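The case against the big table

For as long as I have been writing about homes, people have been telling me that the heart of a house is the table. Estate agents say it. Furniture shops print it on tea towels. The latest to say it is Presava, a chain whose spring catalogue gives 29 pages to dining tables and 2 to somewhere to put your coat.

I don't believe it, or I don't believe it in the form in which it is being sold. What is being sold is size. The standard promise is that if you buy a table for ten, ten people will come. Friends will drop round on a whim. The children will do their homework at one end while you roll out pastry at the other. I have owned a large table for most of my adult life and I have yet to roll out any pastry on it. It collects post.

The trade has figures for this sort of thing, and they should be read slowly. A survey paid for by the furniture maker Jirine says that 41 per cent of buyers "wish they had gone bigger". That leaves a clear majority who wish no such thing, a point the press release gets round by not mentioning it. Nor does it say how large the rooms were, or whether anyone was asked if they wished they had gone smaller.

Room size is where the argument usually falls over. Showrooms are enormous. A table that looks modest under a warehouse roof will fill a terraced dining room from wall to wall, and the guest at the far end will have to ask six people to stand up before he can go to the loo. The drawings are worse. Planning software gives every table a great stretch of bare floor, with no radiator, no door that opens inwards and no piano inherited from an aunt.

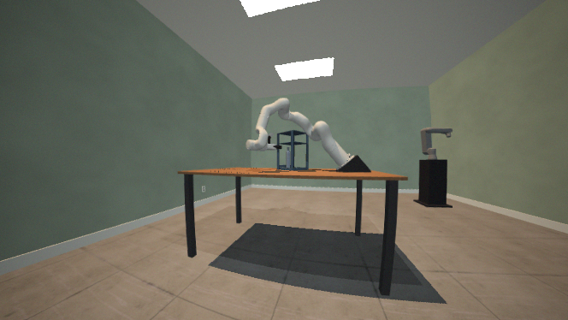
A wooden tabletop on four black legs, in a computer-rendered room with green walls.

I went to Hamstead to see how tables are bought by people who can't send them back. The auction rooms there sell brown furniture twice a month, and the large extending tables, the sort with a winding handle and spare leaves wrapped in a blanket, go for less than a decent office chair. One mahogany monster failed to draw a bid at all. The porters had to shift it to get at the next lot, and did so with a lack of tenderness that I found more useful than any catalogue. These things were the heart of somebody's house too. Then the somebody moved to a flat.

Small tables did well. A plain gateleg with a ring mark on it was fought over by three bidders, and a pair of card tables made more than the sideboard they had been standing on.

The defenders of the big table will say that it is an investment. Kariuki, which makes oak tables to order and charges accordingly, calls its longest model "a table for the next generation". I should like to hear from the next generation on this. Those I know rent, move every other year and carry their belongings up the stairs themselves. What they want from a table is that it should come apart.

There is a fair case on the other side. Some households do sit down eight at a time every night, and they need the wood. Others work from home and spread out. If you are one of them, buy the thing and enjoy it. But try a dull test first. Mark the size out on the floor with masking tape, add a chair's depth all round, and live with it through April. Carry the washing past it. Open the oven. If you are still stepping over the tape without swearing at the end of the month, you may have the room.

I did this in my own kitchen and lost my temper on the second morning. The big table is going to auction, where I expect it to fetch very little. I have my eye on a gateleg.

More in Home
Are scatter cushions a con?
The trouble with open shelves
What your sofa guarantee leaves out
Paint names: a complaint
Letters: in defence of the serving hatch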